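### 4.2 Do the reset rules hold?

Most published guidelines for tabletop manipulation ask the operator to restore the table to a "standard layout" between episodes. We doubt this means much. The Fairweather checklist, which we followed for 1355 episodes, gives 6 placement rules and no tolerance for any of them. Two operators can both follow it to the letter and leave the banana on opposite sides of the gripper.

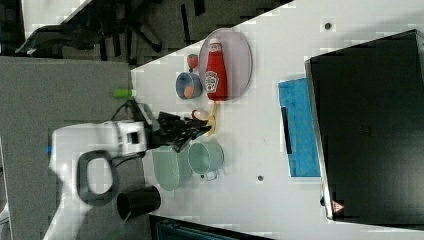
**Figure 3.** Table layout with arm, toy and kitchen items, and the black appliance at the right.

Rule 4 says that objects must be "within the work area." It doesn't say whether an item at the edge of the table, or partly over it, still counts. Zapata read the rule strictly and threw out 572 episodes; the Dikley group, given the same logs, threw out 23. Both called their subset compliant. A standard that allows such a gap can't support claims about success rates, and we would be wary of any comparison that leans on it.

The usual defense is that clutter makes policies more robust. That may be so, but we found no test of it in the May revision, and the Prandasport data cited there were collected with a single operator. Until the rule gives a distance from the edge in millimeters, we report results for both subsets (Table 5).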